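Equipment round-up: we've finally agreed what to buy first

30th December

Right, a quick bit of news before everyone disappears again. The Plesturthorpe group has settled its shopping list for the new year, and after months of going back and forth (the first version of the spreadsheet dates from June, and it was not pretty) I can tell you what's on it.

We're buying more hand-held grippers. The arm will have to wait.

I know a few of you were hoping for the arm! So was I, a bit. I'd even measured up for the bench. But the pot is £2000 for the whole of the first half, and once I'd put the arm in, plus the mount and the delivery and the bigger power supply it wants, there was hardly anything left for the things we use every week. Keltora quoted us £290 for each gripper, finger pads included, and they'll hold that price until the end of the quarter. Zastum came in lower on the gripper itself but wanted the pads, the pins and the carry case as extras, and by the time I'd added it all up I'd gone off them. Their quote was very nicely laid out, mind.

So the plan is 4 grippers from Keltora. That makes £1160 and leaves us £840 for everything else, and everything else is where I'd like your thoughts, please.

Most of what we do with them is ordinary household picking up and putting down, boxes and cans over a tray or a bin, in whatever room we've been lent.

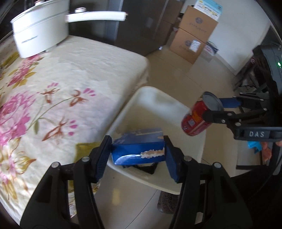
Grippers in use, with a box and a can. 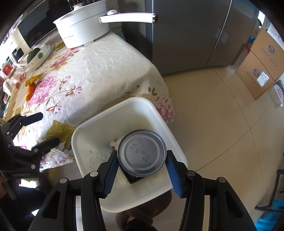

Spare finger pads are next on my list. They come in packs at £68, and I've put down two packs, which I think is sensible but you may think is mean. I did ask Ocampo whether their pads would fit the Keltora fingers -- they reckon so, but they wouldn't put it in writing, and I'm not spending group money on "reckon so". If anyone has tried it, do shout.

After that it gets a bit vague. I'd like a proper storage case that takes a pair of grippers side by side, some decent batteries, and a float for groceries and boxes, which never sounds like equipment until you see the receipts (cans are cheap, but we do get through them). I've also pencilled in a repair fund. Last year we had nothing set aside for repairs at all and ended up passing a hat round for a set of pins, and I'd rather not do that twice.

The arm isn't dead, by the way. It goes back on the table in June, when the second half of the money comes through, and I've asked Keltora for a hire price in the meantime so we can find out whether we'd use it enough to be worth the floor space. My guess is we'd love it for a fortnight and then hang coats on it, but I'm happy to be wrong.

The order goes in as soon as the paperwork is signed, so if you want to argue for something else, now's the time. The spreadsheet is in the usual shared folder, on the tab called "new new list" -- please don't type over the totals, put your ideas in the column on the right and I'll go through them all with a cup of tea.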